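The Bag of Bags

Tuesday, January 1, 2019

Happy New Year, friends! I had grand plans for a long walk this morning, and then I opened the cupboard next to the stove to find the coffee filters and the whole bag of bags came down on my feet.
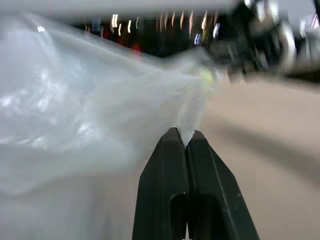
If you grew up in a house like mine, you already know the bag of bags. It is one plastic bag with all the other plastic bags stuffed inside it, and my mother's hung on the back of the pantry door and never seemed to get any smaller, no matter how many of us carried wet swimsuits home in them every June. Mine had spread to a second cupboard (and, I'm a little embarrassed to say, the bottom drawer of the dresser in the hall).

So I made a fresh pot of coffee, put the radio on and sat down to sort. The thin milky ones, the kind you can almost see through, I smoothed out with my hand and folded in half the long way, then in half again, and then up into a little triangle like a paper football. It takes some patience at first because the air gets trapped and the whole thing puffs back up at you, so start from the closed end and push the air toward the handles. After the first dozen I hardly had to look!

Anything with a hole went in a sack for the drop-off bin at the grocery store. The sturdier ones I kept flat for boots and muddy vegetables. By lunchtime I had 50 triangles standing in an old shoe box, and I can't tell you how pleased I was with that shoe box.

Pieter Dijkstra from next door stopped in with a plate of leftover apple fritters and told me he just ties each of his in a knot and throws it in a basket. I tried a few his way. It's certainly quicker, but then you have to pick the knot out again when your hands are full, and I have never been good with knots.

The coffee filters were behind the rice, by the way. Tomorrow I'm starting on the lids.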